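4.3 Aufzeichnung von Demonstrationen mit zwei Armen

Dieser Abschnitt gilt für Aufgaben, bei denen ein Behälter von einem Arm gehalten und vom anderen befüllt oder entleert wird. Die Einrichtung der Bedienstation nach Abschnitt 4.2 muss abgeschlossen sein.

1. Legen Sie in Tivau eine neue Aufgabe an und tragen Sie den Aufgabentext im Wortlaut des Aufgabenblatts ein. Abweichende Formulierungen werden beim Export als eigene Aufgabe geführt.

2. Verteilen Sie die Gegenstände gemäß Aufgabenblatt auf dem Tisch. Die Lage ist nach jeder Episode zu verändern, auch die der Gegenstände, die nicht gegriffen werden.

3. Fahren Sie beide Arme in die Ausgangsstellung und prüfen Sie die Bilder der Handgelenkkameras. Die eigenen Greiferfinger müssen am unteren Bildrand sichtbar sein.

4. Starten Sie die Aufzeichnung mit dem linken Pedal. Warten Sie 2 Sekunden, bevor Sie die erste Bewegung ausführen.

5. Führen Sie die Aufgabe in gleichmäßigem Tempo aus. Korrekturgriffe sind zulässig und bleiben Teil der Episode.

6. Beenden Sie die Aufzeichnung mit demselben Pedal und bewerten Sie die Episode als »gültig«, »teilweise« oder »verworfen«.

Hinweis: Je Aufgabe sind 200 gültige Episoden vorgesehen, bei durchsichtigen Gegenständen 300. Klare Becher und Dosen heben sich vom Tisch nur schwach ab - die Beleuchtung darf daher innerhalb einer Aufgabe nicht verändert werden.

VORSICHT: Dünnwandige Becher können durch die Greiferfinger verformt werden. Begrenzen Sie die Schließkraft auf 33 Prozent. Greifen Sie während der Aufzeichnung nicht in den Arbeitsbereich - auch nicht, um einen heruntergefallenen Gegenstand aufzuheben.

Rückfragen zur Bewertung richten Sie bitte an Aqeel Yousafzai, Datenerfassung Bistham.

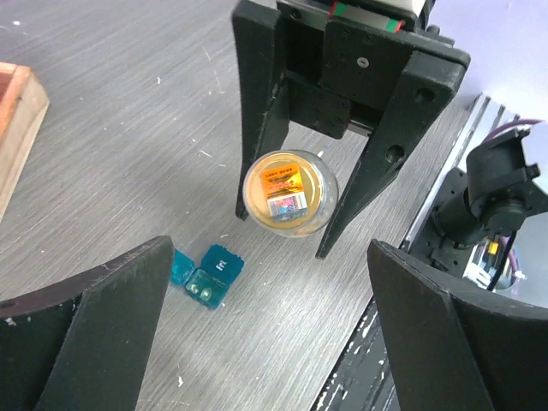

Abb. 4-3: Bild einer Handgelenkkamera, klarer Becher mit Schachtel im Greifer des anderen Arms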